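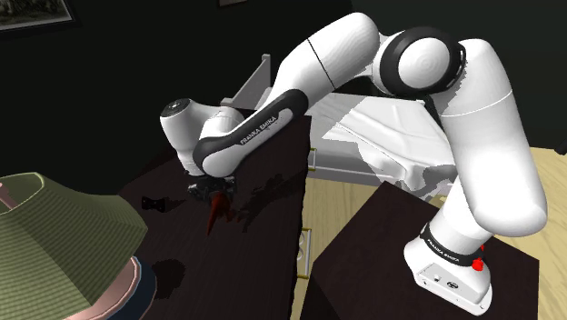
A simulated bedroom from the Jendska test set, with the arm mounted on its own pedestal table next to the bed.

Jendska workshop opens its home robot project to new builders

Free simulation rooms and build notes will be available to download in October

MONTES, September 27, 2021 — Jendska, a shared workshop for people who build machines in their free time, announced today that it will publish the first full package of its home robot project, called Nusex. The package contains simulated rooms, drawings for a pedestal table, and the written notes that our members kept during the work.

Nusex began as a simple question at one of our open evenings: can a person with an ordinary apartment and an ordinary budget prepare a robot arm to pick up small things from a table? Most members do not own an arm, and the workshop has space for only one bench of this kind. For this reason the group decided to do the larger part of the work in simulation first, and to build the physical parts later.

The simulated rooms are made to look like places where people live. They have beds with rumpled covers, lamps, drawers with handles that stick out, and pictures on dark walls. In the bedroom model the arm is a Franka Emika, and it reaches from its pedestal over a dark brown tabletop to small objects near a table lamp. Dark furniture was chosen on purpose for this room. A black gripper is difficult to see against a dark surface, and strong shadows can confuse a vision program that was tested only in bright and clean rooms.

The first release includes 40 room layouts and 904 recorded attempts, both good and bad. The bad ones were kept because members learned a lot from them. In one group of attempts the arm reached the right object but came too low over the lamp. In another group the program took the shadow of the gripper for an object and tried to pick it up. The notes explain which settings were changed after each of these problems, and they also say where we still do not have a good answer.

“We wanted to share the work in the same condition as it lies on our bench,” the project group said in a common statement. “A person who starts at home needs to see the mistakes also. If we show only the best results, the next builder will lose the same weeks that we lost.”

The pedestal table is the first physical part of the project. It is a separate, heavy table to which the base of the arm is bolted, so that the movement of the arm does not shake the table with the objects. The drawings can be followed with a drill, a hand saw and a set of clamps. A builder with some experience will need 9 hours for it, without the time for the finish to dry. The drawings do not depend on one kind of arm — the hole pattern for the base is on a separate sheet and can be exchanged.

The simulation files were prepared together with Jedex, a small software studio in Montes, which also wrote the tool for changing the lights and the furniture in a room. The tool works on a normal desktop computer. It has a simple menu, and no knowledge of programming is necessary for the basic functions.

Beginning in October, Jendska will also hold five evening sessions for people who want to follow the build in the workshop. The sessions are free for members. Guests pay a small fee for materials. Places are limited by the size of the room, and registration is made at the front desk or by the form on the workshop website.

About Jendska

Jendska is a shared workshop in Montes with benches for wood, metal and electronics. It is open to beginners and to experienced builders, and it is paid for by membership fees.

Press contact

Jendska Workshop, Press Office, Montes
Pictures and additional material on the Nusex project are available on request.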